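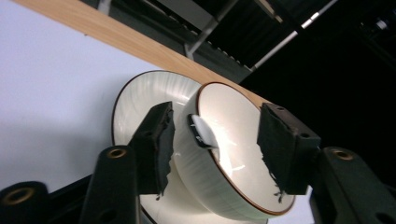
縁に赤茶色の細い線が入った白い器。外側にうっすらと縦の筋がある。

縁に色の線がある白い器の洗い方と、一人分のトレーの整え方

白い磁器や陶器のボウルは丈夫ですが、縁の色線は使っているうちに薄くなることがあります。普段の洗い方と、ボウル、受け皿、スプーンをトレーにまとめるまでの手順をまとめました。

用意するもの
・ボウルと受け皿(縁の線の色がそろうもの)
・陶製のスプーン
・縁のあるトレー
・やわらかいスポンジ、中性洗剤、ふきん二枚

1. 洗う
食べ終わったらぬるま湯で一度流します。油の多いスープのあとは、洗剤を溶かした湯に10分つけておきます。内側は底から縁へ向かって円を描くように、外側は上から下へ洗います。縦の筋がある器は、横にこするだけだと筋の間に茶渋が残ります。
縁の線には研磨剤入りのスポンジやクレンザーを使わないでください。メラミンのスポンジも避けます。

2. 拭く
水を切ったら、一枚目のふきんで全体の水気を取り、二枚目で縁と高台を拭きます。高台は釉薬がかかっていないことが多く、水が残りやすいところです。すぐに棚へ戻さず、伏せずに置いて乾かします。私は夜に洗って朝7時ごろにしまっています。

3. 受け皿にのせる
受け皿は、ボウルの底がくぼみに収まるものを選びます。くぼみのない皿でも使えますが、運ぶときに滑ります。ボウルの直径が12センチ前後なら、皿は一回り大きいくらいで十分です。

4. トレーに置く
うちで使っているのはPraseroの緑のトレーで、角が丸く、縁が少し立ち上がっています。スプーンは先を手前に、柄を奥に向けて中に置きます。左利きの人には柄の向きを反対にします。ボウルは受け皿ごとトレーの奥に別に置き、汁物をよそってから食べる人の前に出します。トレーにのせたまま注ぐと、こぼれた汁が底にたまってスプーンまで汚れます。
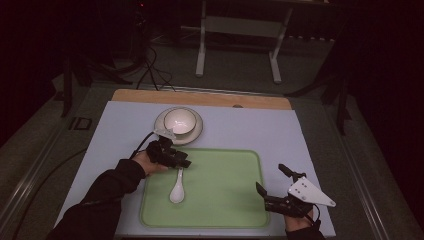
Eyerusalem Workuさんからは、スプーンは最後に置くほうがよいという意見をもらいました。先に置くと、よそっているあいだに湯気や汁のはねがつくそうです。人数が多い日はその順番のほうが楽なので、どちらでもかまいません。

5. しまう
受け皿は皿だけで重ね、間に紙ナプキンを一枚はさみます。ボウルは二つまでなら重ねても大丈夫です。三つ以上になると、下の器の縁に重さがかかって線がこすれます。陶製のスプーンは金属のカトラリーと分け、引き出しに布を敷いて寝かせておきます。

電子レンジと食洗機について
金や銀の線が入った器は電子レンジに入れられません。茶色や黒の線でも、上絵付けのものは食洗機で色が落ちることがあります。裏の表示で確かめ、表示がなければ手洗いにしてください。欠けた縁は小さくても口を切るので、食卓では使わないようにします。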